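Floor marking tape

Floor marking tape (also floor tape, aisle tape, lane tape) is a sticky-backed tape put down on a floor to mark out an area, a path or a spot where something belongs. Used in warehouses, workshops, school gyms, stores, labs. Yellow is the most common color by far. Not the same thing as gaffer tape or painter's tape, though both get used for the job when a roll of the real stuff runs out.

History

Painted lines came first. Paint lasts but needs a clean dry floor and a day or so with no traffic, and moving a line means grinding the old one off. Tape caught on in small shops where the layout changed a lot. The Branska works, a furniture parts plant, is an early case often mentioned in trade writing - its packing hall had 3,447 feet of painted line replaced with tape over one January shutdown. Ecaterina Ilie, who ran the hall, later wrote a short guide to floor layout that is still passed around in photocopy. Her rule for box outlines was to leave a hand's width between the tape and the thing inside it. Many shops ignore this.

Materials

Most rolls are vinyl (PVC) with a rubber adhesive. Cheap, bends a little at curves, scuffs under pallets. Polyester is thinner and tougher, and holds up better to dragging. Some heavy types have beveled edges so wheels roll over without catching. Rolls are usually sold in 2, 3 and 4 inch widths, 100 feet being a common length. The Illero line added a split backing paper, which makes long straight runs easier for one person working alone.

Marked areas

The simplest use is the box, four strips laid to close off a rectangle. Inside goes a bin, a cart, a stack of something. Or nothing at all, where the point is to keep the floor clear. Corners can be overlapped, butted or cut at 45 degrees. Overlapped corners are quick but the top strip tends to lift first. Some people skip full sides and use only L shaped corner pieces, which saves tape and leaves less to peel up later. 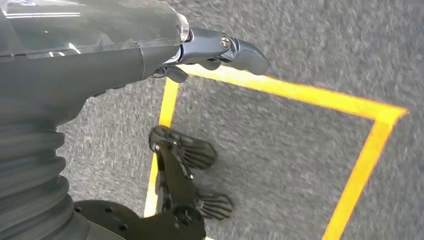
Dashed lines are also used, mostly for temporary spots. So are T marks where two boxes share a side. A label can go just outside the line, never under it, as the lettering wears off fast.

Laying

Sweep, then mop, then let it dry fully. Snap a chalk line. Tape goes down along the chalk without stretching - stretched vinyl shrinks back and leaves a gap at the end. Press with a roller or the side of a shoe. The Gilbert method, named for a brand of hand applicator, lays the long sides first and the short sides second, with 12 inches of extra length at each end trimmed afterwards. Wasteful but straight.

Cold floors are a problem. Below 50 degrees F most adhesives grab poorly and teh edges curl within a few days.

Removal

Warm with a hair dryer, pull low and slow. Old tape comes off in shreds. Residue lifts with citrus cleaner or mineral spirits, left on for 15 minutes and scraped with a plastic blade. Remis type low-tack tapes come away clean but dont last under carts.

Colors

No single code is followed everywhere. Common habits in the US:

Yellow - aisles, lanes, work areas
Red - scrap, fire gear, keep clear
Blue, green or black - stock and supplies
White - equipment and racks
Black and yellow stripe - hazard

See also: Gaffer tape, Chalk line, Shadow board, Road surface marking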